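Plemholm's Lost Knitwear Gets One Last Chance

May 12, 2022

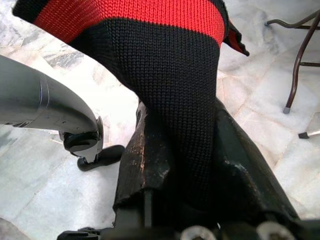

A black knit with a bold red stripe, among the pieces still waiting to be claimed.

The Plemholm community hall would like its shelves back. After a winter in which residents apparently arrived dressed and left somewhat less so, the hall is holding 56 pieces of unclaimed knitwear, and it has set a deadline of July for their owners to come forward.

Scarves lead the pile, followed by hats and a large number of single gloves, whose partners are presumably enjoying their freedom. The black and red knit has drawn the most interest, with two people claiming it so far. Neither could say where they last wore it.

"I asked one gentleman to describe it and he said 'warm,'" said Emília Říha, who runs the front desk. "I had to send him home."

Sorting fell to Ekene Bashir, who folded everything by color, then again by size after the first system lasted 21 minutes. Claims can be made at the desk during opening hours — a decent description will do, and a matching glove settles the question on the spot.

Anything left over goes to the Jimus thrift store on the corner, where forgetful owners will be welcome to buy it back.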